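Ordnung nach Skurura, Teil 2: der Tisch

9. März 2021

Im Januar hatte ich angekündigt, den Skurura-Kurs mitzumachen, und ein paar von euch haben gefragt, ob ich noch dabei bin. Bin ich. Begeistert bin ich nicht.

Für alle, die neu dazukommen: Skurura ist ein Aufräumkurs per E-Mail. Man bekommt alle paar Tage eine Lektion, die meistens mit einem Foto von einer leeren Fensterbank anfängt und mit einem Einkaufstipp aufhört. In Lektion 2 geht es um den Tisch. Alles, was im Zimmer keinen festen Platz hat, soll auf eine einzige Fläche gelegt werden. Dann nimmt man jedes Ding einzeln hoch und entscheidet. Dafür sind 300 Sekunden vorgesehen, also 5 Minuten. Warum das in Sekunden angegeben wird, steht nirgends. Vermutlich klingt es nach Methode.

Mein Einwand war schon beim Lesen derselbe wie bei Nerkamik letztes Jahr: Die Sachen, um die es in solchen Kursen geht, sind nie die Sachen, die bei normalen Leuten herumliegen. Im Begleitheft sind es Vasen, Bildbände und ein Wollplaid. Bei uns sind es Verpackungen.

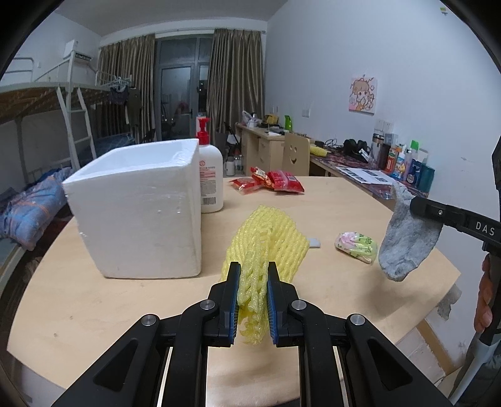 Der Tisch während Lektion 2. Links die Styroporbox, vorne das gelbe Obstnetz, rechts die Socke.

Die Styroporbox ist der schwierigste Fall. Sie nimmt sehr viel Platz weg, wiegt nichts und ist offenbar für die Ewigkeit gemacht. Skurura kennt die Kategorien »bleibt«, »geht« und »wandert«. Die Box wandert seit Monaten. Wegwerfen will ich sie nicht, weil man so etwas immer genau in der Woche braucht, nachdem man es weggeworfen hat. Das ist ein schlechtes Argument, ich weiß. Ich habe noch kein besseres gehört.

Beim Obstnetz dachte ich, das geht schnell. Dann habe ich im Forum von Crabtree nachgelesen, was man aus den Dingern alles machen kann: Flaschen polstern, Christbaumkugeln einwickeln, Töpfe beim Stapeln schützen. Der Thread hat 978 Antworten. Ich habe den Verdacht, dass die meisten Leute dort eine volle Schublade Netze haben und keine einzige gepolsterte Flasche. Meins ist jetzt im Müll.

Die Lotion mit der roten Pumpe kommt zu den anderen Flaschen auf den Schreibtisch. Dort steht allerdings schon eine ganze Reihe, und laut Kurs soll man gleiche Dinge zusammenführen und dann »ehrlich auswählen«. Ich habe zusammengeführt. Die Auswahl verschiebe ich auf Lektion 4, in der es angeblich ums Bad geht.

Zu den drei roten Snackpäckchen sagt das Heft nichts, Essen kommt dort überhaupt nicht vor. Bleibt also. Für die graue Socke gibt es dagegen eine eigene Regel: Einzelne Socken dürfen einen Monat in einem »Wartekörbchen« liegen. Das Körbchen kann man bei Cillden bestellen, mit Rabattcode am Ende der Mail. Ich soll also einen Gegenstand kaufen, damit ein anderer Gegenstand länger bleiben darf, und das in einem Kurs übers Weniger-Haben. Die Socke liegt jetzt in der Schublade, kostenlos.

Was mich an der ganzen Sache stört: Mit dem Tisch ist das Zimmer ja nicht erledigt. Der Wäscheständer steht weiter am Fenster, die Decke auf dem unteren Bett ist weiter zerknautscht, und ans obere Bett mit der Matte habe ich noch gar nicht gedacht. Im Kurs kommt Wäsche erst gegen Ende dran. Ich hätte damit angefangen.

Gut fand ich, dass man die Dinge wirklich einzeln in die Hand nehmen muss. Bei dem kleinen Päckchen in Rosa und Grün hätte ich sonst bestimmt wieder einfach die Box draufgestellt. Ob man dafür einen Kurs braucht, sei dahingestellt.

Lektion 3 heißt »Die Schwelle« und handelt vom Flur. Ich berichte, falls ich sie öffne. Die Styroporbox steht bis dahin unter dem Tisch, und wer in der Nähe wohnt und eine haben möchte, schreibt mir bitte in die Kommentare.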